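Huguette Hoarau has the kettle on before I have my boots off. She lives at the top end of Greltley, in the weatherboard house with the green gate, and she has been the voice of the Saturday night story hour on our community station for longer than some of our listeners have been alive. I had come to talk about reading aloud, and we did get to it, though first there was a long and very happy detour through her lemon tree, her knees and the state of the road out to Rondilcombe.

"I wasn't a reader as a child," she told me, once we had settled at the kitchen table with a plate of ginger biscuits between us. "People assume I was. I was a listener. My aunt read to us while she shelled the peas, and she never once looked up to see if we were paying attention. She read for herself, you see, and we were allowed to be there."

She thinks a lot of grown-ups go wrong by performing. They put on the growly bear voice and the squeaky mouse voice, and by the third page they're worn out and so is the child. Huguette doesn't do voices, or hardly any. She slows down, and she lets the commas do their work, and when something frightening is coming she goes quieter. "You drop your voice and they lean in. A whole room of them will lean in, it's a lovely thing to watch."

On the radio, of course, she can't watch them. I wondered if that had been hard when she moved from the library corner to the studio, and she laughed and said it was dreadful. For the first few programs she read to the clock on the wall. Then Mathias Thaler, who was on the desk in those days, propped a cushion on the spare chair and told her to read to that. She did so until the cushion fell apart, and by then she no longer needed it.

Letters helped as well. She has kept every one, 561 of them, in biscuit tins under the stairs, and after our second cup she brought one of the tins up to the table (I was forbidden to carry it). There are drawings, and a pressed fern, and a good many complaints about the ending of a certain story about a ferry. A man who drove trucks at night wrote that he had pulled over outside Rondilcombe to hear the last fifteen minutes, and his load of cabbages had been late to market on her account. "I wrote back and apologised to the cabbages," she said. 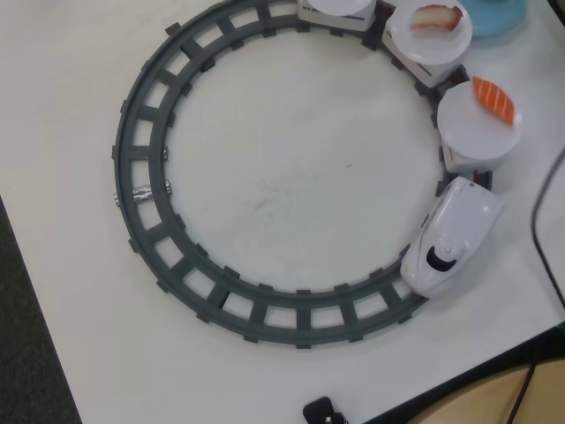 Greltley Community Radio | Spoken Word and Stories Team

We talked next about what makes a good story for reading aloud, and she was firmer here than anywhere else. It needs a shape you can hold in your head. It needs somebody who wants something. It shouldn't have too many names beginning with the same letter, and if there's a long description of a valley she will take her pencil to it without a flicker of guilt. Her favourite is still Wudard, the old tale of the miller's boy who sells his shadow, which she has read every October since she began. She used to change the ending a little each year to see if anyone would notice.

"Margaux Lacroix noticed," she said. "She was seven. She rang the station and asked to speak to the person in charge."

Margaux is grown up now, and she reads the early Sunday program herself. I asked whether Huguette had given her any advice and there was a long pause while she hunted for the sugar spoon. She said she had told her to read the whole thing out loud at home first, to the wall or the cat or whoever would put up with it, and to mark the places where she ran out of breath. She also told her to leave her mistakes alone. If you stumble, you go back to the start of the sentence and carry on, and you don't say sorry, for the sorry is what people remember.

I confessed that I find it hard to read to my own two at the end of the day, when everyone is cross and somebody's pyjamas are on backwards. She was very kind about it. Read a page, she said, or half of one. Read the same book for a month if that's what they ask for. Her neighbour Quentin Moulin read his daughter a seed catalogue for most of one winter, and the girl can still tell you the planting depth of a broad bean.

It was nearly dark when I left, with a bag of lemons and a loan of the Vávra collection, which I've promised to bring back without tea on it. She'll be reading from it next month, starting with the one about the two sisters and the well. She walked me as far as the gate and was still talking about the ferry.

"They were right about that ending, you know," she called after me. "I've always thought he should have got on the boat."

Words by Edith Llanos

Contact the station | © Greltley Community Radio | Back to top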